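4.2 Where the borrowed things go

The literature on tool lending is mostly about trust, and it mostly concludes that there should be more of it. Our interest is narrower. We wanted to know what happens to a shared workbench once several people have a claim on it, and in particular how the surface comes to be divided when no one has divided it.

The records come from four shared workshops, which we call Toltitz, Horkar, Chege and Hulloron. Each kept a paper sign-out book, and between them the books hold 3,414 legible entries. The illegible ones were set aside by Kioko, who spent most of September on them and has asked that the handwriting at Horkar be mentioned. We also interviewed 30 members, using the questions in Appendix B.

Earlier work treats the bench as a kind of commons and expects it to go the way of all commons, that is, downhill. Our members did not describe it in those terms. They described it as a place where other people left things. When asked whether they left things there themselves, most said yes, but only for a short while, and only things they were still using. The sign-out books are less forgiving on this point. At Chege, one clamp was signed out to "bench" and renewed eight times, apparently by the bench. 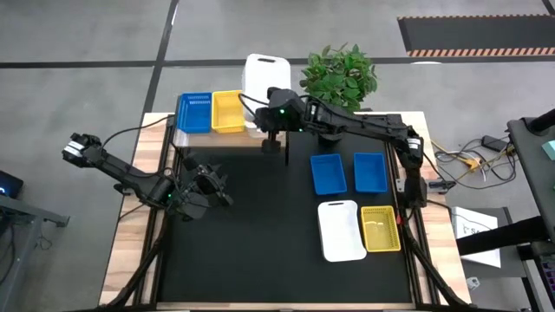 Figure 4. Workbench with a black mat over most of its top and pale wood showing along the sides.

Members divided the surface by habit, and they defended the habit as if it were a rule. The back of a bench was for long projects. The front was for whoever was standing there. The corners were a matter of dispute at all four sites, and at Toltitz the dispute had reached the stage of notes. We collected the notes. They begin politely, in full sentences, and by the end consist of a single underlined word and an arrow.

Two patterns are worth reporting. First, people who had joined early took the same spot on each visit, and later members worked around them even when they were away. Mabula, coding the interviews, called this "ghost tenancy," and the name stuck despite some resistance from the second author. Second, written rules had little bearing on any of it. Hulloron had the longest set of rules and Horkar had none, yet members of both gave nearly the same account of who worked where. Several Hulloron members were surprised to learn that the rules covered the bench at all – one asked us for a copy.

We do not claim that signs are useless. Members obeyed signs about the kettle without exception. The difference may be that the kettle had one obvious use and one obvious way to ruin it, while a bench can be misused slowly and by everyone. Section 4.3 takes up the question of drawers, where the same members behaved much worse.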